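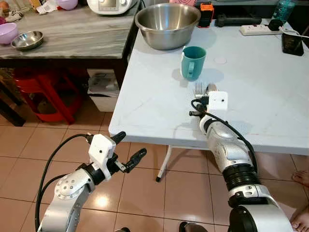
Small kitchen, one counter, folding table as overflow - what goes where?

Posted by tilefloor_tess, 2024-03-06

We have one stretch of marble-pattern counter on a dark wood base and that is all the fixed work space in the kitchen. Last November I bought a white folding table to take the overflow. It helped for a while, and now both surfaces fill up and I end up mixing things in whatever corner is left.

What I want is a rule for what lives on the counter and what goes on the table. I bake a couple of times a week and cook every night. No room for an island, and the landlord won't let me put up shelves.

Posted by graniteish

How long is the counter? And what is on it when you are not cooking?

Posted by tilefloor_tess

I haven't measured it. The back edge against the tile is where everything collects. Sauce bottles, packets, a glass, the eggs. Then the cutting board on the left, and whatever bowls I have used that day in front.

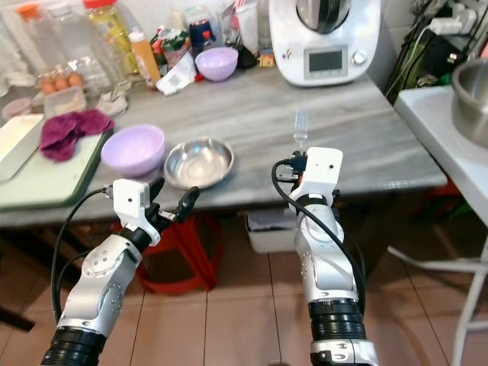 The bowls are what bother me most. I have light purple plastic ones and steel ones and they don't nest with each other, so they spread out. If I put them away in the lower cabinet I have to kneel to get them, and I use them every day. So they stay out.

I also never know what to do with the cutting board. It is too wide to stand behind the bottles without tipping them over.

Posted by Nernex_fan

I had the same problem in my last apartment. Get a Tornorine rail rack. It stands on its own feet at the back of the counter and the bottles go underneath. I paid 18 dollars for mine. Bowls go on top, board slides in the side. No drilling.

Posted by graniteish

I would not buy anything yet. A rack gives you a second layer of clutter. Take everything off the back row, wipe it down, and put back only what you used in the last 3 days. Most sauces can go in a cabinet door.

Posted by Nernex_fan

She said she has no room. Telling someone with no room to put things in a cabinet is not much help. The rack uses the height, and she has height.

Posted by graniteish

She said no shelves. She didn't say the cabinets were full. Tess, are they?

Posted by tilefloor_tess

One is full. The lower one has space at the back, it is just hard to reach. So I guess some of the bottles could go there if they are ones I rarely open.

Eggs stay out where I can see them. When they were in a cabinet I kept buying more.

Posted by moppet575

Do the split by wet and dry. Anything that drips or gets chopped happens on the counter. Anything that is flour, sugar or mixing happens on the table. A folding table top will swell at the seams if water keeps sitting on it. I ruined a Holtar one that way.

So in your case the board stays on the counter, the big mixing bowl goes on the table, and the measuring cups go with the bowl. Keep one towel at each place. Having to carry one towel back and forth is how mine always ended up in a heap on the cutting board.
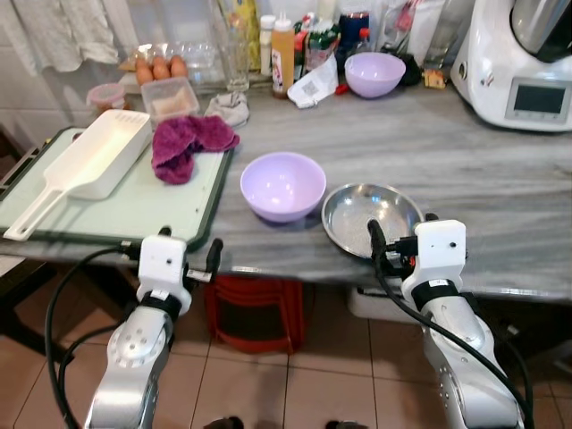 Posted by Wasilewska

I disagree about the mixing. A folding table moves when you knead on it, even a good one. I would knead on the counter, where it is solid, and do the light work on the table. Stirring is fine there. Dough is not.

Posted by moppet575

Fair point on dough. I mostly make muffins so I never ran into it.

Posted by Wasilewska

Also check that the leg locks click. Mine came loose once with a full bowl of batter on top and I was cleaning the floor for an hour.

Posted by tilefloor_tess

OK, I tried a version of this. Board and everyday bowls on the counter, big steel bowl and the drinking cup on the table, spoons next to it. Dough on the counter as Wasilewska says. I moved a few of the packets to the lower cabinet.
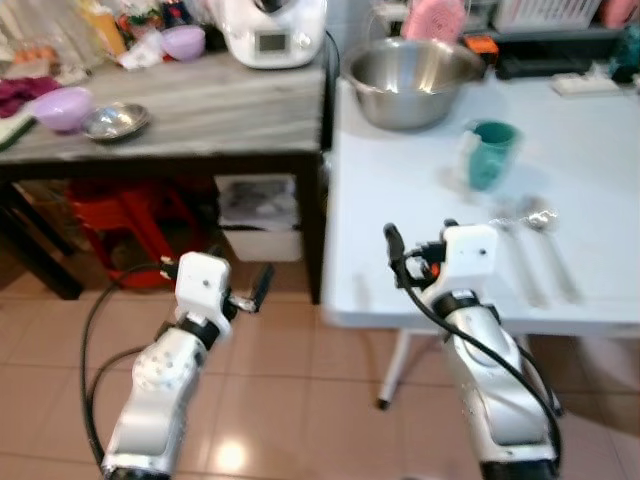
It is better for walking around in. I can get from one side to the other without turning sideways. The table still picks up things that don't belong there, mostly cutlery. I would like a jar or a crock for the spoons, something heavy enough that it won't fall over when the table gets bumped.

The power strip is another question. I would like to run the hand mixer at the table, but I don't love having a strip near a bowl of batter.

Posted by graniteish

Don't leave it lying on the table. Fix it to the side of something, away from anything wet, and unplug the mixer when you are done.

Posted by Nernex_fan

For the spoons, a plain ceramic utensil crock from a thrift store. Put some dry rice in the bottom if it tips. I still think you should get the rack.

Posted by graniteish

I still think she shouldn't.

Posted by tilefloor_tess

Going to go without the rack for a month and see. I will look for a crock this week. If the bottles creep back along the wall I'll come back and ask what size rack you have, Nernex_fan.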